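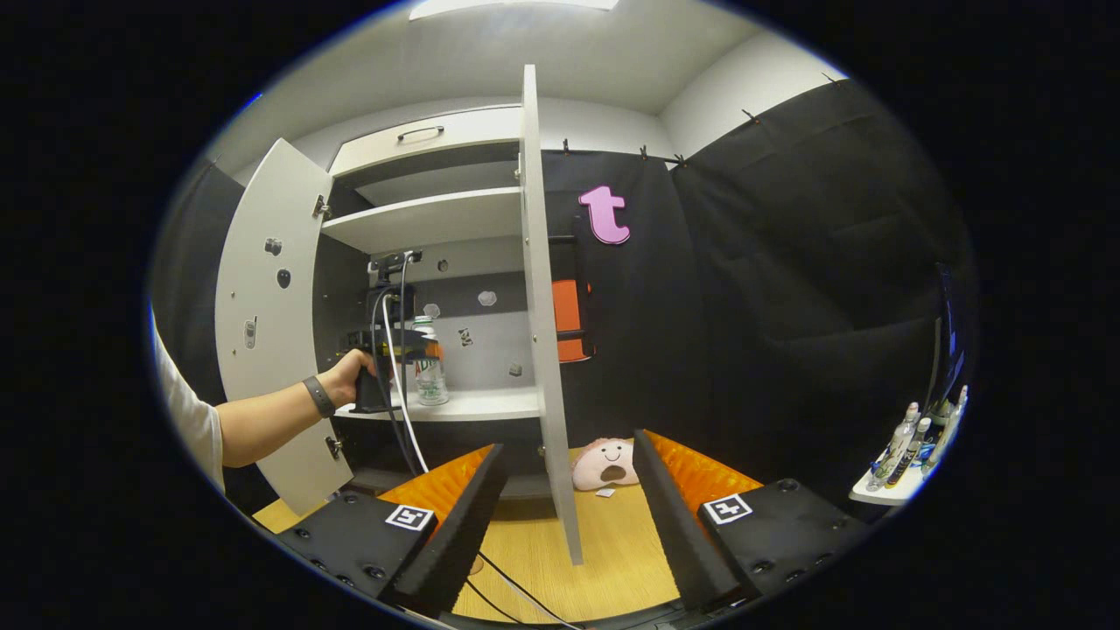
Reaching the lower shelf of the open cabinet, gripper at the front of the table.

Running the cabinet station at an open day

These notes cover the hand-held gripper station as we ran it at the Lundovstead open day in March. They assume the Indano logging software is installed and the gripper has been calibrated on the same table.

Before the doors open

1. Open both cabinet doors fully. A half-open door blocks the approach to the lower shelf.
2. Place a bottle upright on the lower shelf and a soft toy on the tabletop. The toy is the first object for every visitor.
3. Check that both fiducial markers on the gripper plates are clean and flat. Finger width is computed from them.
4. Set free space on the recording disk to at least 200 GB.

Running a visitor

1. Demonstrate one pick at normal speed, then one at half speed.
2. Hand over the gripper with the fingers open. Close on the toy, lift, hold for 2 seconds, release.
3. Move to the bottle. Approach level with the shelf and keep clear of the cables in the compartment.
4. Stop the recording before anyone reaches in by hand to rearrange the shelf.

Allow 7 minutes per visitor. Liis Lepik ran groups of 16 in the Hamdan room and split each one in half — the second half watched playback on the monitor.

If tracking drops out, return the gripper to the table edge, wait for the status line to read OK, and start a new take. Do not resume the old one.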